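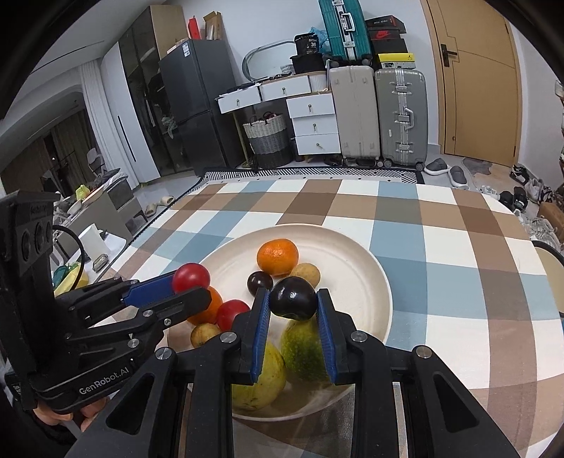
## Packed lunches for people who are tired of packed lunches

The January canteen prices went up on the first day back, and several of you wrote in asking for another piece on bringing lunch from home. The last one we ran was mostly about sandwiches. This one is mostly about everything else, with a section on boxes at the end for those who asked about leaks.

I work at the Bomham office and have a forty-minute bus ride each way, so anything I carry has to survive being upside down in a rucksack. We have one fridge between two floors and one microwave, with a queue from noon. If your workplace is better equipped you can ignore some of what follows.

### Start with how you eat at work

Before you buy anything or cook anything, think about where lunch happens. A person who eats at a desk with one hand on the mouse wants different food from a person who sits down at a table with a knife and fork. I spent most of one autumn making large salads that needed cutting up, and ate them with a plastic spoon over a keyboard. They were good salads, and I came to dread them.

If you eat standing up or on the move, stick with things you can hold: wraps, a slice of cold omelette, pasties, flatbread folded over something fairly dry. If you get a proper break, a bowl of food with sauce is fine. If your break moves around from day to day, avoid anything that has to be heated and you won't be tied to the microwave queue.

Appetite matters too. Some people are hungry at eleven and finished by one. Splitting the food into a larger mid-morning snack and a smaller lunch works well for them, and it takes the same amount of preparation.

### Cook a bit more supper

Most of my lunches are yesterday's supper. I don't set aside an afternoon for it. I put more in the pan and take my lunch portion out before anyone sits down to eat. If it stays in the dish, it gets eaten as seconds.

Some suppers carry over better than others. These have been reliable:

- Lentil or bean stews, which thicken overnight and usually taste better for it. Add a splash of water before heating.
- Roast vegetables, cold, with a spoonful of hummus or soft cheese.
- Meatballs in tomato sauce. Pack the pasta separately or leave it out and bring bread.
- Frittata or any thick omelette. Cold is fine.
- Chicken thighs, boned and sliced once they've cooled.
- Noodles tossed in a little oil so they don't set into a block.

I have given up on fried fish, anything in breadcrumbs, poached eggs, and risotto. Fish pie is lovely at home but you will hear about it if you heat it up in a shared kitchen.

Rice needs more care than most leftovers. Cool it quickly by spreading it on a tray or a wide plate, get it into the fridge within the hour, eat it the next day, and heat it until it is steaming all the way through. Don't reheat it a second time. If you can't keep it cold on the way to work, take couscous or bulgur instead.

### Cold lunches that aren't sandwiches

A cold lunch needs more seasoning than a hot one. Food straight from the fridge tastes flat, so add extra lemon or vinegar, and a bit more salt than you would use at the table. A small pot of something sharp helps a lot. I keep pickled onions and a jar of chopped gherkins going for this.

The grain salad below is the one I make most often. It does two lunches and will keep for both days if you leave the leaves out until the morning.

**Bulgur, chickpea and lemon salad**

- 115 g bulgur wheat
- 1 tin of chickpeas, drained and rinsed
- half a cucumber, seeds scraped out, diced
- 1 lemon
- 2 tablespoons olive oil
- 3 spring onions, sliced
- a handful of parsley, chopped
- feta, as much as you like
- salt and pepper

Put the bulgur in a bowl, cover it with boiling water by a finger's width and leave it under a plate until it is soft. Drain off any water that hasn't been taken up and press the grain with the back of a spoon. Stir in the oil, the juice of the lemon and plenty of salt while it is still warm. Let it cool completely, then add everything else and divide it between two boxes.

You can swap the feta for tuna or a chopped boiled egg. Tomatoes make it watery by the second day, so bring those whole and cut them up at work, or use cherry tomatoes and leave them alone.

### If you do want a sandwich

The trouble with sandwiches is usually damp. Butter or soft cheese right up to the edges of the bread keeps moisture out of it. Put the wet things in the middle, between slices of meat or cheese, so they aren't touching bread on either side. Pat lettuce dry with a tea towel. Pickle goes in the centre.

Sturdier bread also holds up longer. The seeded rolls from Sampaio, the bakery opposite the bus station, will last until the afternoon with almost anything in them. Buy a bag, split them before freezing, and fill one from frozen in the morning. It will have thawed by lunchtime and helps keep the filling cool on the journey. Don't do this with egg mayonnaise, which I find makes the middle of the roll gluey.

Baps and white sliced are best eaten early. If white sliced is what you have in the house, take the bread and the filling separately and put them together when you're ready to eat.

### Soup

Soup is cheap and easy and it is the lunch most likely to end up in your bag. A wide-necked flask is better than a tub. Fill it with boiling water while the soup heats, empty it, then pour the soup in as hot as you can get it. A cold flask takes a good deal of heat out of the soup before you have even left the house.

Thick soups stay hot longer than thin ones. If the soup has pasta in it, bear in mind that the pasta will carry on softening all morning. Pearl barley copes much better.

Bring the bread in paper. Wrapped in plastic next to a warm flask, it sweats.

### The afternoon

People who bring lunch often spend what they saved at the vending machine at half past three. I certainly did. The answer for me was to pack something for then at the same time as the lunch, and to make it something I look forward to. Cheese and oatcakes, a flapjack, toast to make at work if there's a toaster, malt loaf with a lot of butter.

Fruit does better in a rigid box than loose in the bag. Apples and satsumas will put up with most things, but pears bruise if you look at them. Cut apple goes brown unless you squeeze lemon over it. Nuts keep in a desk drawer for weeks, although check first whether anyone sitting near you has an allergy.

### Boxes, lids and leaks

This was the most common question after the last piece. I asked Haruna Chiba, who looks after the kitchen section at Cekden on the high street, which ones come back least often. Her advice was to look at the lid before looking at anything else. A separate rubber seal that can be lifted out and washed is what you want, with clips on all four sides. When the seal goes, you can sometimes get a new one without replacing the box.

She also said that most boxes that are brought back as leaky have been through the bottom rack of a dishwasher, where the heat warps the lid. Put lids on the top rack or wash them by hand.

I have used the same Huteck box for two years. It has a divider that doesn't go all the way down, so it isn't much good for keeping dressing away from leaves, but it has never leaked into my bag. For dressing I use an old jam jar, a small one, and stand it inside a mug.

A few things other readers sent in:

- Glass boxes are heavier but don't stain with tomato sauce, and you can heat food in them with the lid off.
- Fill the box nearly to the top. Half-empty boxes turn into a mess.
- Write your name on the box and the lid. Lids wander off in shared fridges.
- To get rid of a smell, fill the box with warm water and a spoonful of bicarbonate of soda and leave it overnight.

If you haven't got a fridge at work, use an insulated bag with an ice pack and keep it under the desk, away from the radiator. The ice pack should go on top of the food. Put the pack back in the freezer as soon as you get home, or you will remember it at seven the next morning.

### What to do on the mornings it goes wrong

There will be days when supper was eaten to the last scrap and the bread has gone. I keep a few things in my desk drawer for this: oatcakes, a tin of mackerel with a ring pull, a pouch of ready-cooked lentils and a sachet of instant miso. Mackerel and lentils with a squeeze of mustard is a decent lunch. Take the tin home afterwards, or at least rinse it before it goes into the recycling.

Check the dates on the drawer things every so often. I found a packet of couscous in mine that had moved desks with me three times.

Next month's item will be on feeding people who come home from work at different times, and what holds well in a low oven. If you have a supper that can wait an hour without drying out, send it in with quantities and the size of dish you use. Several of the recipes that arrived for this issue had no quantities at all, including a very promising one for cheese and leek pasties, so if that was yours, please get in touch.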